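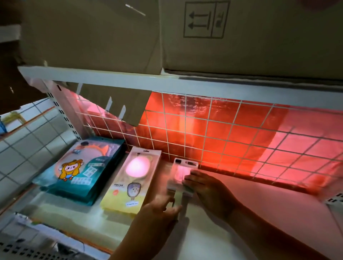 4.2. El embalaje secundario como soporte de información en el almacén minorista

La literatura sobre exactitud de inventarios ha concentrado su atención en el registro informático y en las causas de su desviación respecto de las existencias físicas: hurto, error de recepción, lectura incorrecta en caja, devolución no asentada. El embalaje secundario, entendido como el envase que agrupa las unidades de venta entre el distribuidor y el estante, aparece en esos trabajos como una variable logística de protección o de coste. En la presente sección se examina una función distinta. En los comercios estudiados, el cartón de origen permanece en el almacén mucho tiempo después de su apertura y actúa como rótulo, como contenedor de restos y, en ocasiones, como única señal de la ubicación prevista para un producto.

El corpus comprende 1.013 referencias de papelería, menaje y artículos de consumo, inventariadas en establecimientos de Uswood y de la zona comercial de Jacquet. De ellas, 318 presentaban en el momento del recuento alguna discrepancia entre la cantidad registrada y la cantidad hallada. La codificación de las discrepancias siguió el procedimiento descrito en la sección 3.4, con doble revisión a cargo de Yurani Alvarado y Tsehay Birhane. Los desacuerdos entre codificadoras se resolvieron por consulta del albarán original cuando este se conservaba; en caso contrario, la referencia se asignó a la categoría residual y quedó fuera del análisis de causas.

Conviene precisar qué se considera discrepancia. No se incluyen las diferencias debidas a unidades expuestas en la sala de ventas durante el recuento, que se corrigieron por separado, ni las originadas por cambios de formato del proveedor (paso de docena a decena, por ejemplo) cuando el sistema los recogía con retraso. Se incluyen, en cambio, los casos en que la mercancía estaba presente en el almacén pero no fue localizada en el primer recorrido. Estos casos, que denominamos faltantes aparentes, carecen de efecto contable una vez corregidos, pero generan pedidos innecesarios y explican parte de la sobreexistencia observada en los establecimientos de menor superficie.
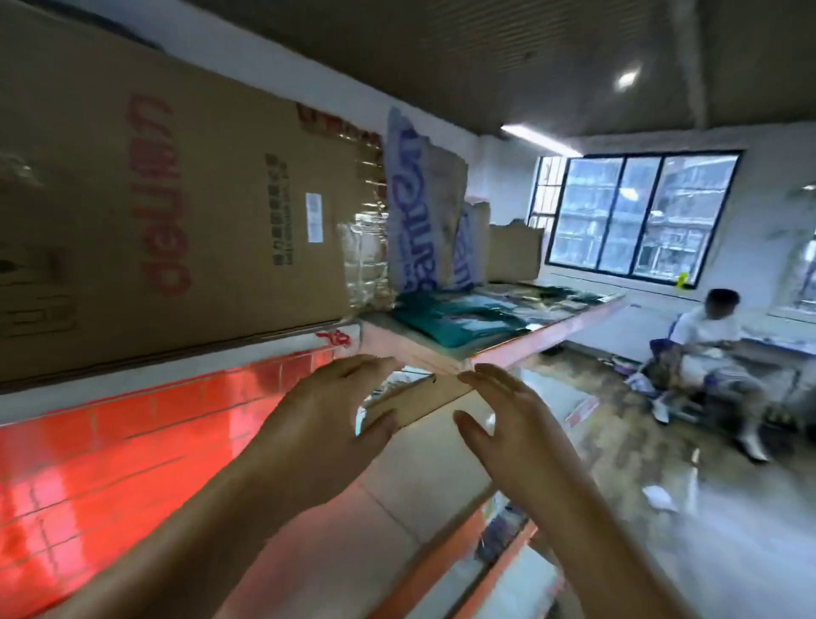 El faltante aparente guarda relación con la legibilidad de las cajas desde el pasillo. Un operario que busca una referencia recorre primero las marcas comerciales, después los códigos y solo en último término abre los cartones. La marca orienta la búsqueda con rapidez, pero discrimina poco dentro de un mismo fabricante. En la figura 2, el nombre «deli», impreso en grandes letras rojas sobre la cara ancha de una caja de cartón ondulado, ilustra el tipo de rótulo que domina visualmente el estante; un impreso de esa clase remite a la marca y deja sin resolver la pregunta del artículo concreto. Cuando el establecimiento trabaja con varias familias de un mismo proveedor, la marca visible puede incluso dificultar la localización, en la medida en que el operario da por examinado un conjunto de cajas del que solo ha leído el nombre.

La reutilización del embalaje agrava el problema. Una caja vaciada se destina con frecuencia a guardar restos de otras referencias, sin que se tache el rótulo anterior. En las entrevistas, la práctica se describió como provisional, si bien los responsables de los comercios de Jacquet admitieron que tales cajas podían permanecer en su sitio de una campaña a otra. El sistema Linomow, empleado en parte de los establecimientos, permite asociar una ubicación a cada referencia — pero no registra el contenedor — y, por tanto, no detecta el cambio de contenido. La tabla 5 recoge las combinaciones de rótulo y contenido identificadas en el corpus.

Un segundo factor es la apertura del cartón. Las instrucciones de reposición distribuidas por Lastulbridge a sus comercios asociados prescriben el corte limpio de la cara frontal y la retirada inmediata de las solapas. La observación directa mostró que el desgarro manual era habitual en las horas de mayor afluencia y que las piezas resultantes se dejaban en la balda superior hasta el cierre. El efecto sobre la exactitud del registro es indirecto: los fragmentos ocupan espacio útil, ocultan los niveles inferiores y favorecen que las unidades pequeñas se depositen en el primer hueco disponible. En enero, coincidiendo con la reposición posterior a la campaña, los tres establecimientos con mayor proporción de faltantes aparentes eran también los que acumulaban más cartón pendiente de retirar. La coincidencia no autoriza una inferencia causal, dado que los tres comparten además una superficie de almacén reducida y una plantilla de rotación elevada. 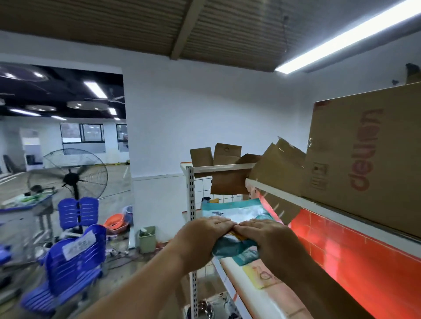 Marisol Ñahui objetó, en la discusión del borrador de esta sección, que el análisis atribuía al embalaje un problema de asignación de tareas. A su juicio, el cartón se acumula allí donde la reposición y la limpieza del almacén corresponden a turnos distintos, y «cualquier norma sobre solapas fracasará mientras quien abre la caja no sea quien responde del estante». Sugirió, en consecuencia, incorporar al modelo la distribución horaria de las tareas antes de estimar el peso del envase.

La objeción se considera fundada y se ha atendido en parte. Los cuadrantes de turnos estaban disponibles para los comercios de Uswood, no así para los de Jacquet, donde la asignación se acuerda verbalmente al inicio de la jornada. En la submuestra de Uswood, la separación entre reposición y limpieza se introdujo como variable de control; la asociación entre rótulo obsoleto y faltante aparente se mantuvo, con menor intensidad, mientras que la asociación con el cartón no retirado dejó de ser distinguible. Se conserva, por ello, la primera como resultado y se presenta la segunda como hipótesis para trabajos posteriores. El tratamiento de las referencias en bolsa flexible, cuyo rótulo se deforma con la manipulación, se aborda en la sección 4.3.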